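Gravia Packing Line: Workplace Automation Record

README and data card

Version 2, released 26 July 2024
Maintained by the Giloseo line engineering group

Summary

Gravia is a record of how one packing area changed when part of its work passed to robot arms. It covers the Nic Giolla site, where small household parts are picked from crates, put into bags and boxed for dispatch. The record holds wrist camera stills, shift logs, stoppage notes and written answers from the people who work in the area. It is meant for people who plan or study such changes. Training a picking model on it is possible but was not the purpose, and the stills are too few and too uneven for that.

What is in the release

stills/ wrist camera stills, one folder per shift
logs/ arm state, job number and gripper state, as CSV
stoppages/ one text note per stoppage, written by the operator on duty
answers/ typed answers to the staff questions, names removed
tasks/ task lists for each post, before and after the change
docs/ the consent form, the question sheet and the site rules

The Dinitz scheduler exports its own job file. It is included unchanged in logs/raw. Field names in that file are abbreviated and a few are misleading: "idle_h" counts time waiting for a human, and "idle_m" counts time waiting for material. Both are in seconds.

Setting

The area had 8 packing posts before the change. All were hand posts. It now has 6 hand posts and 2 arm cells. Head count stayed the same over the recorded period. The two people whose posts were replaced moved to cell operation after training on site, and the other posts were put on a rota so that cell work is shared.

Shift length and break times did not change. The start of the shift did: the cells need a check before the first job, and the operator on that duty comes in earlier and leaves earlier.

How tasks moved

Before the change, a packer fetched crates, picked, bagged, weighed, sealed and stacked. In the arm cells, picking and bagging are done by the arm. Fetching crates, clearing jams, changing bag rolls and checking weights are done by a person. Sealing is mixed. Short runs are sealed by hand because setting up the sealer takes longer than the run.

The task lists show three duties that did not exist before: the start check, the gripper clean and the stoppage note. None of these was in the first rota. They were done in spare time between jobs until the rota was corrected in August of the first year. Logs before that date understate the work of the operators and should not be used to work out labour per job.

Staff answers

Answers were given in writing and could be left blank. The question sheet asks what became easier, what became harder and what the person would change. Common points are listed below without weighting.

Less lifting and less repeated wrist movement at the cells.
More standing and waiting, with attention still required.
Less talk between posts, as the guards separate people who used to sit side by side.
Uncertainty about who may restart a cell after a stop.
Wish for crate labels that can be read from both sides.
Wish for the hand posts to be kept, so that skills are not lost.

The restart question led to a change in the site rules. Any trained operator may now restart after a jam. A stop caused by the guard circuit still goes to maintenance.

Stills

Stills are saved at the start of a job, at each stoppage and at manual request. The camera is fixed at the wrist, so the horizon tilts with the arm and part of the arm or gripper is often in view. Exposure is automatic. Bright backgrounds wash out, and detail in people standing far off is lost in many stills. No attempt has been made to correct this.

People appear in the stills at varying distance. Everyone with regular access to the area signed the consent form. Visitors were told at the door and could ask for removal. Folders affected by a removal request are marked with an empty file called REDUCED.

Known problems

Clocks. The camera clock and the scheduler clock were not linked in version 1. Version 2 corrects the offset per shift. Some drift remains within a shift.

Stoppage notes. Length and wording vary by writer. "Jam" is used for a stuck bag, a stuck part and a crate out of place. Do not treat it as one cause.

Missing shifts. Logs for stocktaking shifts are left out, as the cells were switched off.

Uses we advise against

The record must not be used to rank or identify single workers. Operator codes are reshuffled every shift for this reason. It should not be used to claim a general effect of automation on jobs: it covers one site with a stable order book, and the decision to keep head count was made before the arms were bought.

Changes since version 1

Clock offset corrected. Task lists added. Duplicate stoppage notes removed. The consent form is now included in full.

Contact and terms

Released for research and teaching. Keep this file with any copy. Corrections go to the Giloseo line engineering group, quoting the shift folder and the file name.

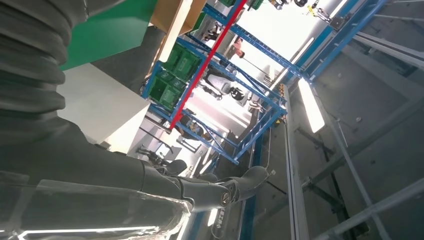 Corrections that are accepted will be listed in the next version under the shift folder they concern. The old files will stay available beside the new ones, so that earlier results can be checked.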